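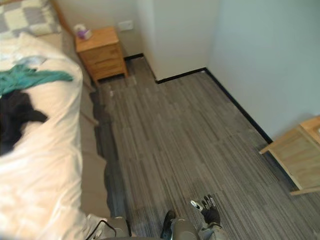

Cirna Bedroom Chores, data card and README

Hi, and thanks for downloading this. I'm Defne Çınar, I put the set together with Şükran Avcı, and I'm writing this file the way I'd explain it to you over lunch, so forgive the brackets. If you only want the folder layout, skip down to "What you get."

The question behind all of it is the one my aunt asks me every time I visit: can the robot make the bed yet? My short answer is "sort of, on a good afternoon, if you don't mind the corners." My long answer is this dataset. We wanted a pile of real attempts at a real chore, with the clumsy ones left in, so that people who work on cloth handling could see where things go wrong and try their own ideas on it.

What you get

3222 episodes, each one a single try at a single task. 2827 of them have a full set of labels. The rest have the task name and the arm data and nothing else, and they live in their own folder called unlabeled, so please don't mix them in and then write to me that half your fields are empty (three people have done this with the earlier drop, and I love you all, but still).

Every episode folder holds the head camera video, joint positions for both arms and both hands, a plain text line saying what the robot was asked to do, and a small file with the outcome. The text lines are short and bossy, the way you'd talk to a teenager: "pull the cover straight," "put the black top on the table," "fold the green cloth."

The tasks

Most of the set is duvet work. Straighten it, pull it up to the pillow, tuck the part that hangs over the side. After that comes picking clothes and cloths up off the bed, then folding them, then a small group of tidying jobs with the nightstand. I kept the tissue box task in even though it's dull, because a stiff box is a nice sanity check: if your model can't manage that one, don't bother with the sheets yet!

The hands have separate fingers, and we control both arms together. That matters more than I expected. Our first tries, back in December, used one arm at a time, and you can do quite a lot of a chore that way, but a duvet is heavy and wide and it just follows you around the mattress. With two hands you get a much better pull, and you also get a whole new way to fail, where the hands disagree and the cover ends up diagonal.
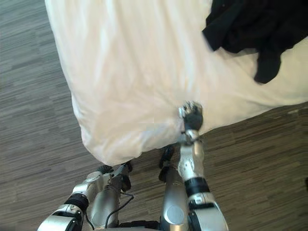 Right hand pinching the hem of the cover, left hand angled toward it lower down.

Grabbing an edge is the step I'd look at first if I were new to this. A person finds the hem mostly by feel. Our robot has to find it by looking, and white cloth on white cloth gives it very little to look at. A typical failure goes like this: fingers close a little too high, they pick up a fold in the middle of the fabric, the arm pulls, and a tent comes up where the flat part should be. We label that as "wrong layer." The second classic is "slip," where the pinch was right but too shallow. I'd guess you'll see both within your first ten minutes of watching.

Clothes left on the bed make everything harder, and they're there on purpose. People don't clear a bed before they make it, they shove things aside as they go. In some episodes the instruction says to move the clothing first, and in others it says nothing and we let the operator decide. Şükran always moves it. I tend to pull the cover and hope, so if you notice two very different styles in the data, you've met us both.

How the labels work

There are four outcomes: done, partly done, failed, stopped. "Done" means I'd walk past that bed and not feel the need to fix it. That's a loose standard and I know it. We tried measuring wrinkles for a while and gave up, since a bed can score well and still look like somebody slept on it sideways.

Şükran labeled 1854 episodes and I did the others. We both labeled a shared batch of 200 to see how far apart we were. We mostly split on "partly done" versus "failed," and she's stricter. Her initials or mine are in the label file, so you can train on one of us if you want a steadier signal. The shared batch has both sets of labels and is listed in overlap.txt.

"Stopped" means one of us hit the stop button. It doesn't always mean something bad was coming. Sometimes a cable looked too snug, sometimes the doorbell rang.

So can machines do this chore yet?

Driven by a person, yes, slowly. I can get a cover straight with the arms and I've stopped sweating while I do it. On its own, our baseline policy (in the roltton folder, named after the old training box, long story) is decent at picking up a single cloth and poor at anything that needs the whole duvet. It gets one side nice and then undoes it while working on the other. I've watched it do that so many times that I've started to feel sorry for it.

Folding is in between. A small cloth that's already close to flat is fine. A shirt in a heap is still a mess, because first you have to work out which bit is the sleeve, and I can't always tell that from the video myself.

Things to watch out for

It's a tiny sample of the world. One small bedroom, one kind of robot. Please don't publish a paper saying you solved bedrooms.

The arms often block the view of the hands' target, especially low on the side of the bed. The Toprak converter in tools can line up the joint data with the video so you can work out where the fingers should be when you can't see them.

Time stamps in the first batch drift a little between video and joints. The fix is in tools too, run it before anything else.

Loading it

Unpack, then point the Fatbridge loader at the top folder. It reads the index, skips unlabeled unless you ask for it, and hands you one episode at a time. If it complains about a missing index, you've pointed it one level too deep. Everybody does that once, me included.

Use and credit

Free for research and teaching. If you use it, name the Cirna set and both of us. Selling something built on it? Write first, we're friendly.

Bug reports are welcome, and so are bad labels you've spotted. Send the episode number and what you think the outcome should be, and I'll take another look. If it's one of Şükran's I'll have to ask her, and she'll probably be right.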